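Review: the hand-held gripper at the Divodard open day

I'd been meaning to get along to one of the Divodard open days for ages, and in April my neighbour Manee Wongsuwan had a spare place going, so off we went on the early bus with a flask and far too many sandwiches. I had promised her I would write something up afterwards, and it has grown rather longer than I intended (sorry, Manee!).

The thing I wanted to try was the Rellavden, their hand-held gripper. You carry it about and pick things up with it, and the recordings are used later on to teach a robot arm the same job. Rommel Espiritu gave the talk and was very patient with us, even with the gentleman who asked about batteries three times.

My first impression was that it's bigger than I expected. The body is a large, light grey affair, and I have small hands, so it took me a few goes to get comfortable. Once I'd stopped clutching it like a hot teapot, though, it was a pleasure. The rubber pad is the best part – a dark grey V with a sort of mesh texture on the inside, and it took hold of a plastic beaker, a glove and a ball of wool without any fuss from me. Coins were hopeless. I gave up on coins.

I did find my wrist aching by the end of my turn, and I would have liked a strap. Kamonchanok Saengthong, who had the next go, thought I was making a fuss and wanted to carry on all afternoon. Rommel told us their Bullholm group had made 845 recordings with theirs, so perhaps one gets used to it.

The room itself was lovely, with a wooden floor and a great white arched ceiling, and plenty of space to wander off when your arm got tired.

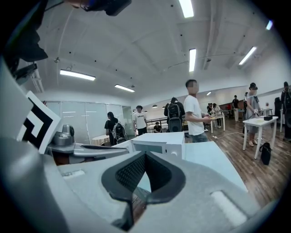

Page last changed: April, 28 comments

Would I go again? Yes, gladly, and I'd take my nephew, who is at that age where everything has to be taken apart. Booking was simple enough, the staff were kind and you do get a proper turn with the gripper. I'd give the tool itself four stars out of five, with the missing one for the strap, and the day out gets all five from me. Take a cushion if you plan to sit through both talks, and do ask for the smaller beakers, as they're kept under the table.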